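## Gripper tips from my end of the workshop

I've spent most of May and a fair bit of summer swapping grippers on small arms, so these are the things I wish I'd had pinned above the bench. Nothing clever!

**Change one thing at a time.** I swapped the Hoxha fingers and the controller on the same afternoon and then had no idea which one was making the wrist judder. Radka Vukadinović made me put the old controller back and start over (she was right, annoyingly).

**Do more goes than you think.** Ten picks tells you next to nothing. I do 50 per gripper now, same part, same start point. The Ridmont pads managed 43 and the Tesetance ones 77 out of a longer run, which was no use for comparing, so I did them both again.

**Wipe the pads.** Washing-up liquid, warm water, old tea towel. Let them dry overnight.

**Try awkward shapes.** Everything can hold a cube. Wedges are where the cheap fingers start to slide, so find out whether yours want to grip the flat face or the slope, and write it down.

**Run it in simulation first.** Arif Ngau set up ours with a circuit board on a beige plate, orange brackets at its corners and an orange wedge for the arm to pick up — it's saved me no end of bent fingers.

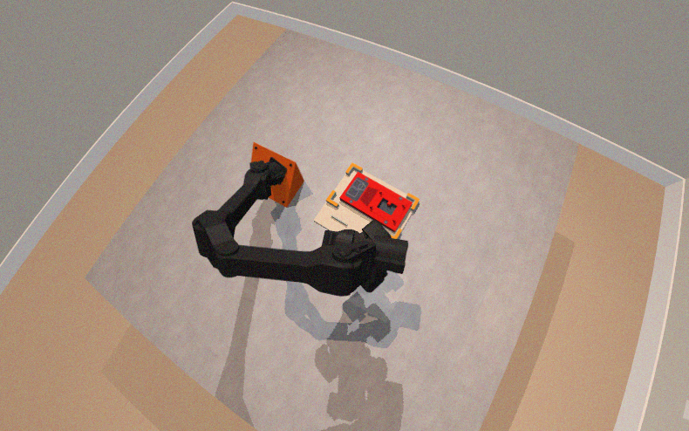
It won't tell you much about grubby pads or a saggy cable, mind, so keep your real trials going alongside. I log both in the same notebook, simulated runs in pencil and bench ones in pen.

**Label your screws.** Jam jar lids and masking tape do fine. The Stollport adaptor takes a shorter set than the others and they look identical in a tray.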